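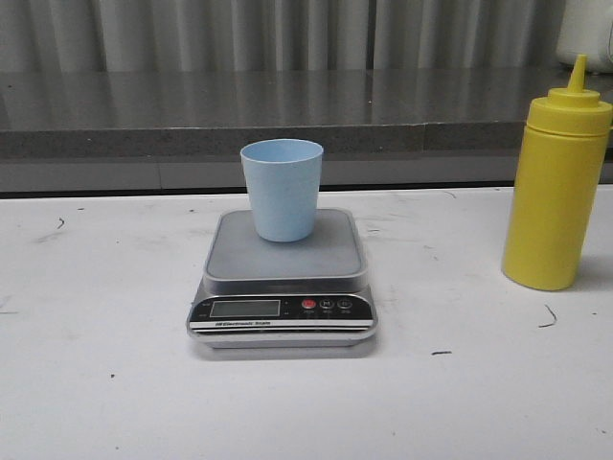 OK so I finally moved all my bread recipes over from cups to grams, and I have opinions. Thread, because my family is tired of hearing it at dinner.

**2/** I learned to bake from a church cookbook where every loaf starts with "3 to 4 cups flour." Three to FOUR. That's a whole different bread! I spent years adding flour by feel and blaming the oven.

**3/** What changed my mind was a Thursday night class at Malinowski, the bakery in Windent (the one by the bus station, with the terrible parking). They had each of us scoop a cup of flour and then compared weights around the table. Mine was the heaviest by a mile. I pack it down like brown sugar, apparently.

**4/** My everyday loaf now starts with 300 grams of bread flour. I use the Wedberg white most weeks – it drinks a little more water than the supermarket kind, so if you switch, go by the dough and hold some back. 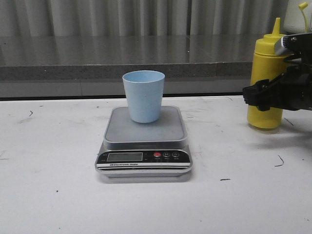
My grandmother never weighed a thing in her life and her bread was better than anything in a store, so I don't see the point, somebody wrote under the last one.

**5/** Fair! Mine didn't either. But she made the same loaf twice a week in the same bowl with the same chipped mug, and she had fifty years of practice. I bake on weekends and forget everything in between. The numbers are for me.

**6/** Also, fewer dishes. Bowl goes on, hit zero, flour, zero, water, zero, salt. I don't miss washing sticky measuring cups one bit, and honey is SO much easier this way.
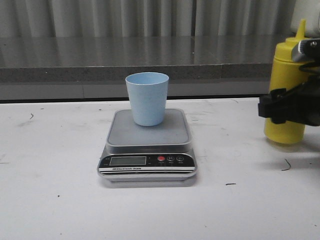
**OVERNIGHT DOUGH**

**7/** Lots of you asked about the no-knead one. It sits on the counter for up to 18 hours, covered, and in June I cut that way down or it turns into soup. Go by bubbles on top and a little wobble when you nudge the bowl.

**8/** Yeast is where I still use a spoon. My scale only does whole grams and a quarter teaspoon barely registers, so the old spoon stays in the drawer. Same for cinnamon and baking soda.

**9/** If you're converting an old family recipe, make it your usual way once and write down what each thing weighs as it goes in. Took me six loaves to get the potato rolls right (we ate all six, no complaints).

**10/** Next up is my aunt's rye, which calls for "a coffee can of flour." I've got the Jornura dark rye on order and no idea what size can she meant – if anyone's family has a recipe like that, please send me your numbers!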